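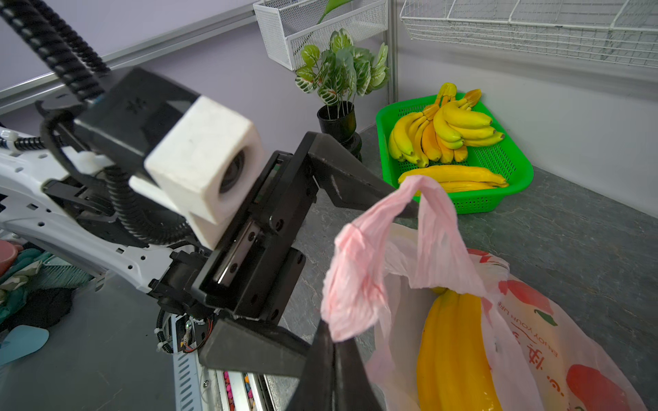
Trallholm food distribution point moves to single-bag fruit packing

31 May 2020

The food distribution point at Trallholm has changed the way it packs fresh fruit for collection. Each household order will now include one bag reserved for fruit, kept separate from canned and dry goods. The new arrangement applies to all orders prepared at the site, including those delivered to residents who are unable to leave home.

The change follows a trial that began in February, when bananas were the item most often reported as bruised on arrival. Under the earlier system, fruit was placed on top of mixed groceries in a single large bag. Bags were then stacked for transport, and the fruit at the top of one bag took the weight of the next.

Bananas are now held in open baskets on the packing room floor until an order is ready to be filled. Whole bunches are kept together wherever the size of the household allows. Staff place the bunch lengthwise in a plastic shopping bag, with the stems toward the opening, so that the bag can be lifted without the fruit folding over on itself. Thin bags with loop handles remain in use for smaller orders and for loose items.

Trallholm currently prepares fruit for 728 households. The site is operated by Zusgate, which also manages the storage building and the delivery schedule. Bananas, apples and citrus are supplied by Flundine under an agreement renewed earlier this year. Supplies from Flundine are delivered to the side entrance and checked before they are moved to the packing room.

In a written statement, Zusgate said that the new method had been adopted after comments from residents and drivers. "Fruit is the part of the order that people look forward to, and it is also the part most easily damaged," the statement said. "A separate bag adds a little time at the packing stage and saves a good deal of waste later on."

The statement added that shopping bags of different sizes and designs would continue to be used while existing stock lasts. Residents may therefore receive a printed bag one week and a plain one the next. The design of the bag has no bearing on the contents of the order. Zusgate holds 3000 bags in storage and does not plan to place a further order before these have been used.

Residents who wish to return clean, undamaged bags may do so at the collection window. Torn bags, and bags that have held meat or fish, cannot be accepted. Returned bags are set aside before being put back into use.

The trial also led to a change in how ripe fruit is handled. Bananas at different stages of ripeness were previously packed as they came to hand – a practice that left some households with fruit that had to be eaten on the day of collection. Riper bunches are now assigned to orders collected in person, while greener fruit is kept for the delivery routes, where orders may spend several hours in transit. Residents who prefer riper or less ripe fruit may note this on the order form, and staff will try to meet the request when stock permits.

The delivery routes themselves are unchanged. Drivers continue to serve 56 addresses in the Biswas district, where the distance to the collection window is greatest. Fruit bags for Biswas are carried in shallow crates, in a single layer, and are handed over separately from the rest of the order. Residents are asked to check that they have received both parts before the driver leaves.

Fruit should be taken out of the bag soon after it arrives at home. Bananas keep best at room temperature and away from direct sunlight. Any order that arrives with damaged fruit should be reported to the Trallholm office by 6 p.m. on the day of collection or delivery, and a replacement will be included with the next order.

Order forms are available at the collection window and may also be requested from drivers. Households already registered with the site do not need to apply again. Printed notices explaining the new arrangement will be placed in all orders over the coming weeks.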